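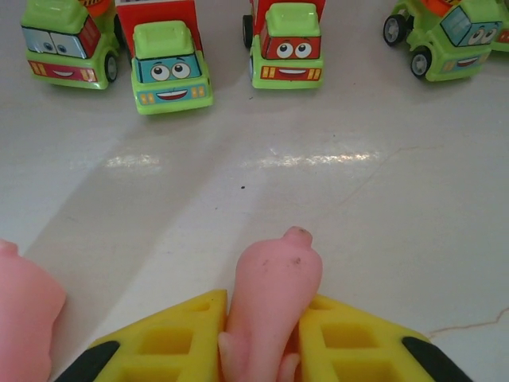
Toy truck

A toy truck is a small-scale plaything made to resemble a cargo or work vehicle. It has a cab at the front, a body or load box behind, and two or more axles. Most are intended for floor play and are moved by hand. Scale models for collectors are usually treated separately.

Construction

Low-cost toy trucks are commonly molded in plastic. The cab and chassis may be a single part or two parts joined by screws or snap tabs, and the cargo body is often molded in a second color so that assembly needs no paint. Wheels are pressed onto steel or plastic axles that turn in open slots under the chassis. Hubs may be printed, painted or left as a separate insert.

Die-cast trucks use a zinc alloy for the cab or chassis and plastic for the remaining parts. They are heavier for their size and roll farther on hard floors.

Face trucks

A face truck is a toy truck with cartoon features on the front of the cab. The eyes are usually placed on the windshield and the mouth on the panel below it, with the headlights kept at the sides. Bright body colors such as lime green and red are typical, often with the cargo box in contrast to the cab. Makers may use one cab mold for several vehicles and change only the printed face and the rear body – a box, a tipper or a mixer drum.

Drive types

Free-wheeling trucks have no mechanism. Pull-back trucks store energy in a coil spring when rolled backward. Friction trucks use a weighted flywheel, geared to one axle, that keeps the wheels turning after a push. Friction units are the bulkiest of the three and are normally housed under the load box.

Care and storage

Hair and carpet fiber collect at the axles and are removed with tweezers. Plastic bodies can be wiped with a damp cloth and mild soap. Printed faces wear faster than molded ones and should not be scrubbed. Trucks with a spring or flywheel should not be soaked, as water held in the housing can rust the axle.

See also: Die-cast toy; Friction motor; Pull-back motor

Last updated: May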